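From: Getachew Berhe
To: Takstead Repair list
Subject: Re: [takstead-repair] Old desktops, worth opening up?

On Wednesday, Cho wrote:
> I have one of those office towers from the Durkari clearance and I've
> never had the side off one before. Is there any point putting more
> memory in, or is it strictly for parts? Also, how do I know which
> memory it takes? The label on the case has worn off.
>
> Cho

Cho, yes, open it up! I love these things. Everybody wants to get to the exciting bits first, but do the dull part before anything else: shut it down, pull the power cord, then hold the power button in for a few seconds. Touch bare metal on the case before you touch the board, and again every time you come back from making coffee.

On the memory, go by the board. The model is nearly always printed on it somewhere, often near the slots or between the slots and the processor, in white letters so small that I use a magnifier and a bike light. Write it down exactly, dashes and all, and look up the manual. Don't go by the length of the sticks. Different generations look almost the same until you line up the notch, and forcing one in is how I killed my first board (a Nellov, still hanging in my garage as a warning).

To get the old sticks out, push the latch at the end of the slot outward and the stick pops up a little. Some boards have a latch at both ends and some only at one, so look before you start prying. Going back in, press until it clicks. It takes more force than feels polite!

Leave the processor alone unless you have fresh paste in the house. The lever on the socket is tempting, I know, but once the cooler is off you have to clean both surfaces and start over, and that's a whole evening gone.

Dust is worth an hour by itself. Soft brush, short puffs of air, and hold the fan still with a finger while you do it. I got so much out of my last one that the cat left the room.

I paid 19 dollars for the sticks in mine and it went from painful to perfectly good for email, recipes and my daughter's homework. I keep a notebook of every board I've had my hands in, so if you send me the model I'll check whether I've met yours. Bring it over any evening after 7 if you'd like company, I have screwdrivers in every size and far too many spare case screws.

Getachew

P.S. Keep the screws in the order they came out. I use an egg carton, one cup for each part.
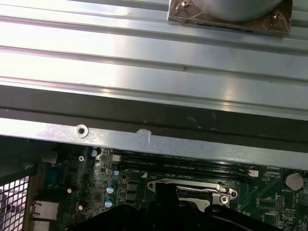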